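About Cluno

Cluno tests humanoid robots for people who are thinking of buying them. We don't build robots and we don't take commission from anyone who does. Loretta Yazzie and Ezekiel Boateng started the company after sitting through too many sales demos where everything went perfectly and the questions were saved for the end, when the room had to be cleared.

Our best-known report is the one we would rather not have needed. In August, during grasp trials on a rented unit, the left hand stopped obeying the release command and kept closing. Ezekiel hit the stop. The log said the hand was open. It said so for 39 seconds, while three of us stood there looking at a closed hand.

The supplier called it a one-time glitch. We have heard that phrase before, so Csenge Kelemen ran the same routine 3448 times. The false "open" reading came back in 594 of them. A firmware update was sent, described as a complete fix, and we are still testing it. So far we would call it an improvement.

Soft items are part of every hand trial now, and so is a second check on finger position that doesn't depend on the robot's own word.

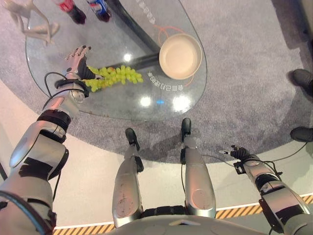

Left-hand trial with grapes and a bowl on the glass table.

What we ask of suppliers is short. Send the raw logs. Tell us about faults you already know of. Don't send an engineer to stand next to the machine and restart it.

Gwendolyn Obi handles bookings and will tell you if we're the wrong people for the job. Efthymia Tzanetos edits the reports, including the ones suppliers ask us to soften. Failed runs are published along with the good ones, and corrections stay on the page with the original wording.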